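Trying out the hands: your questions

Which hands have you been comparing?
Two so far. The Visura hand, which came with the arms, and the Polat, which I bought second-hand and spent a Saturday wiring in. I'd love a go with the Lollico one as well, but not at that price!

How do you score a grasp?
Very simply. Each object gets 5 tries per hand, and it counts if the hand can lift the thing and hold it for 3 seconds. I've logged 152 tries, and 130 of those were good (the Polat was a bit ahead when I last added it all up).

Do I need a special controller?
No, I run everything from the Skivuritz box with its stock settings. I did fiddle with the finger speed early on and ended up putting it back where it was.

Why carpet on the table?
I like a bit of grip under the objects, and a dropped bottle makes far less racket. The downside is fluff in the finger joints, so keep a soft brush handy.

What should I practise with?
Whatever's in the cupboard! Bottles are a good start, then something soft like a pack of wipes, then a foam block. Clear plastic is a pain for my camera, so leave that until you've got the hang of the rest.

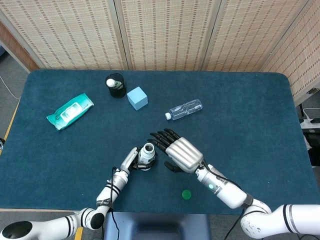
Left hand on the white bottle, right hand open over the carpet.

Can I use one hand to hold and the other to twist?
Yes, though I'd get each hand reliable by itself first. Start with the cap barely done up, go slowly, and keep your own fingers well clear of the stop range.

Contact | © Bench Notes | Back to top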